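Oficina partilhada Barta apresenta Jillel, conjunto de dois braços robóticos de bancada

Bokcombe, 20 de janeiro de 2019 — A oficina partilhada Barta anuncia a conclusão da primeira fase do Jillel, um sistema de dois braços robóticos montado em bancada e destinado a tarefas de recolha e arrumação de artigos de mercearia. A documentação de montagem passa a estar disponível para consulta na oficina e será entregue, em formato digital, a quem a solicitar.

O projeto foi desenvolvido em 13 sessões de trabalho, com ferramentas de uso corrente na oficina: impressora 3D, berbequim de coluna, estação de soldadura e multímetro. Os dois braços partilham o mesmo desenho e são controlados por um único computador, que envia as posições de referência a cada junta à frequência de 30 Hz. A alimentação é feita por duas fontes independentes, uma por braço, com corte de emergência comum.

A primeira versão da garra usava dedos curtos e simétricos, que perdiam aderência em embalagens flexíveis. A versão atual combina um dedo comprido e afilado com uma mordente mais curta. A substituição do conjunto demora quase 30 minutos, incluindo a recalibração do ponto zero. O binário de fecho é limitado por software e pode ser ajustado para cada classe de objeto.

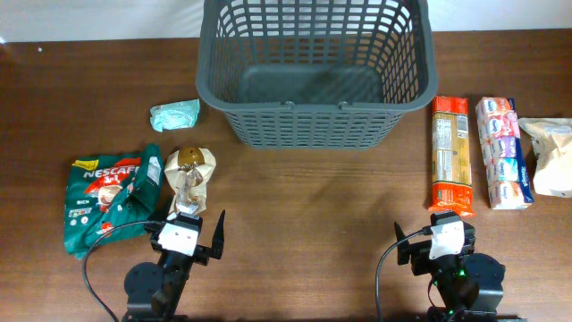

O ensaio de arrumação é a prova de referência do Jillel e exige a transferência de artigos da mesa para um recipiente aberto, sem intervenção manual. A seleção de objetos privilegia diferenças de forma e de rigidez. Um cesto de plástico cinzento-escuro com paredes de ranhuras verticais ocupa o fundo da mesa, ao centro; à direita ficam um pacote comprido de bolachas e uma embalagem transparente de bolos individuais, e à esquerda uma saqueta de NESCAFÉ 3in1, mole e ligeiramente enrugada. A zona entre os dois braços mantém-se livre de artigos. Cada garra tem o seu próprio cabo preto, com folga em arco até à borda da mesa — solução provisória, a rever na segunda fase.

A segunda fase, com início previsto para maio, abrange o encaminhamento da cablagem pelo interior dos elos, a deteção de contacto por medição de corrente e a construção de uma segunda unidade em Prundbridge. As listas de material e os ficheiros de impressão serão atualizados à medida que cada alteração for validada.

Os pedidos de documentação e de demonstração devem ser apresentados na receção da oficina Barta, em Bokcombe.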